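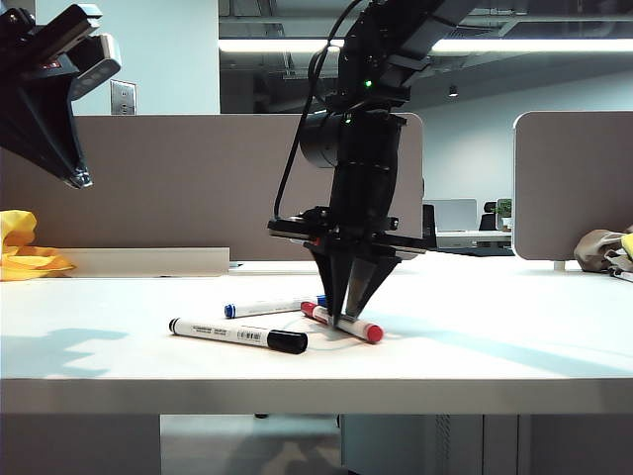
Ok quick one because I have to be out the door by 4 and I still haven't wrapped anything.

December is when I do the labels. Every year. All the jars in the pantry, all the boxes on the hall shelf, the freezer stuff, the cables drawer. My mother did it in December and so I do it in December, even though it is the single worst month to add a job to. Last year I skipped it. By spring I was putting cornstarch in the pancakes.

So. Handwriting. I used to own a label maker, a Cetance, the gray one with the tiny keys. Loved it for one winter. Then the tape got expensive, then the tape got hard to find, then the little cutter jammed and I went at it with a butter knife and that was that. Went back to masking tape and a marker and I don't miss the thing at all. Well. I miss the font.

What I learned doing 69 jars by hand (69! where did they come from, I live with one other person):

Write before you tear. Tape flat on the counter, write the whole strip, then tear it off. If you write on the jar it goes wobbly on the curve and your "paprika" looks like a ransom note.

Black for food. Red for anything with a date that matters. I tried blue for teas and it faded by summer on the window side.

Caps. CLICK THEM. I mean push until you hear it. I lost 7 markers this year to caps that were sitting on there all cozy and not actualy closed. Store them lying down too. Tip up and they get scratchy, tip down and you get a blob on the first letter.

Don't label what it is if you can see what it is. Nobody in my house needs to be told about the spaghetti. Label when you bought it, or how long it cooks. I put "14 min" on the brown rice I like and I have not picked up the bag to squint at the back since. Best label in the house.

Larysa (Symonenko, my neighbor across the landing, hi Larysa) does hers in pencil on plain paper and tucks it under the lid. Looks lovely. I tried it and the paper fell in the lentils.

The freezer is its own problem. Masking tape lets go in the cold, at least mine does. You have to put it on before the box goes in, on a dry lid, and press it down hard with a thumb. Even then I found one lying at the bottom of the drawer that said "soup, good one" and there were four soups. Ate all of them trying to find out. They were all fine. None was the good one.

Oh and somebody asked in the comments about the spice tins from the Hordiienko post. Those are from Posar, the shop by the bus station, bottom shelf at the back. They come in two sizes and the lids do NOT swap between sizes so check before you pay. I didn't.

Still to do: cables drawer. I have a bag of chargers in there and I couldn't tell you what half of them belong to. Thinking a bit of tape folded over the cord like a flag. Will report back if it stays on, or if I just shut the drawer agian til next year, which is also a plan.

Right, wrapping paper. Where did I put the scissors.

Recent posts
The Hordiienko shelf, finally up
Khrystyna Skoryk's plum thing, my version
Cindance dish soap: no
Why are there so many lids
What I keep in the car in winter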